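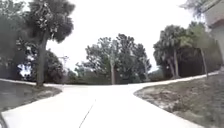 Why do sidewalks have lines in them?

When I was six, I was sure that stepping on one would bring me terrible luck, so I hopped all the way to school. My neighbor Paraschiva Husar (she poured concrete for a living!) saw me hopping and told me what the lines are for.

Concrete starts out as a thick gray soup. It's made of water, sand, little stones and a powder called cement. People often say it "dries," but something much cooler is going on. The water and the cement join together and grow tiny crystals, and those crystals grab on to the sand and stones and hold tight.

As it hardens, concrete shrinks a teeny bit. Later it swells on hot days and shrinks again on cold ones. All that pulling has to go somewhere, and a big slab will crack wherever it likes, usually in a wiggly line right across the middle.

So builders plan ahead! They press or saw straight grooves into the concrete. The slab is thinner there, so when it cracks, it usually cracks down inside the groove where you can't see it. Think of the lines on a chocolate bar. Snap it and it breaks along the line (mostly).

Some gaps go all the way through and get filled with something squishy. Those are expansion joints, and they give the slabs room to grow in summer.

Next time you go for a walk, see if you can tell which lines were made on purpose. I still hop over them sometimes.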